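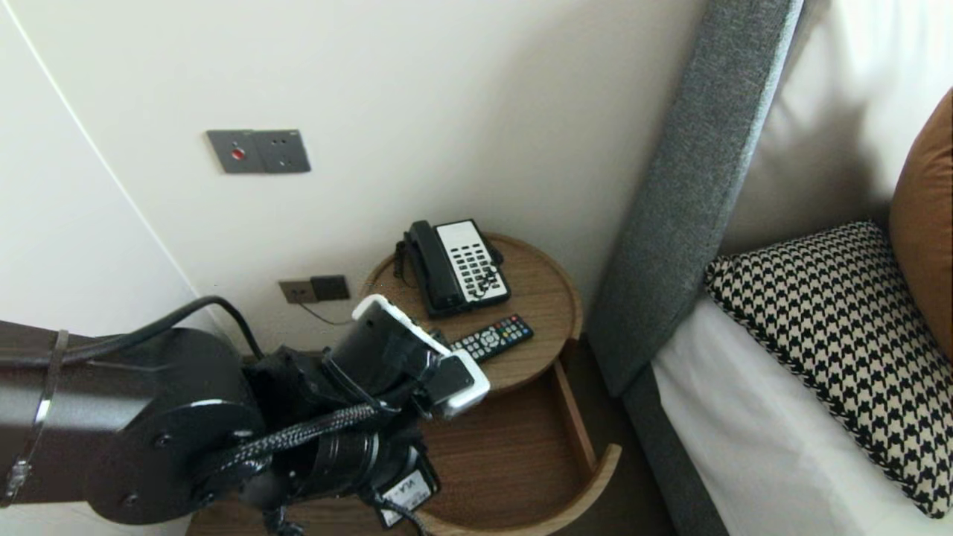 Bedside table arrangement for guest rooms: telephone, remote control and drawer

Iston Community Help > Housing and Hospitality > Furnishing and Room Setup

Question

Our organization operates a residential guest house in Prarkent with 32 rooms. Each room is furnished with a round wooden bedside table, placed in the corner between the bed and the wall. The table has two tiers: a top with a raised rim and a curved drawer beneath it. A corded telephone and a television remote control are kept on the top.

We are revising our written room standard and request advice on the following points. Should the remote control be stored in the drawer or remain on the tabletop? On which side should the telephone cord hang? Staff currently arrange these items as they see fit, and guests have reported difficulty finding the remote control after the room has been cleaned. The wall outlet is close to the table and must remain accessible.

Posted in March. Viewed 121 times.

Answer 1 (accepted)

The remote control should remain on the tabletop. Guests seldom open a bedside drawer on arrival, and an item stored there is frequently reported as missing. We recommend the following wording, which has been in use at the Beleck residence for two years:

The telephone is placed at the back of the table, against the wall, with the keypad facing the bed. The handset is seated fully in the cradle. The remote control is placed in front of the telephone with the keys facing up. The drawer is emptied, wiped and closed after each departure.

With regard to the cord, a coiled cord will usually fall over the edge nearest the handset. This is acceptable provided that it does not reach the floor or catch in the drawer when the drawer is opened. If the cord has become twisted, unplug it from the handset, let it hang until it unwinds, and reconnect it.

Please also note that the raised rim collects dust on the inner side. A dry cloth folded over one finger is sufficient. Spray polish should not be applied near the telephone.

Answer 2

We keep remotes in the drawer and have had no complaints. There is a card on the table that tells guests where to look. It depends on the property.

Answer 3

Answer 1 is correct in most respects. I would add that the drawer should be checked with it pulled fully open. On a curved drawer the back portion is difficult to see from a standing position, and small items such as earrings are easily overlooked. Our housekeeping checklist at Brunner House has 20 items, and this is number 6.

Regarding the outlet, leave enough space between the table and the wall for a charger to be plugged in. Tables tend to be pushed back when the floor is vacuumed.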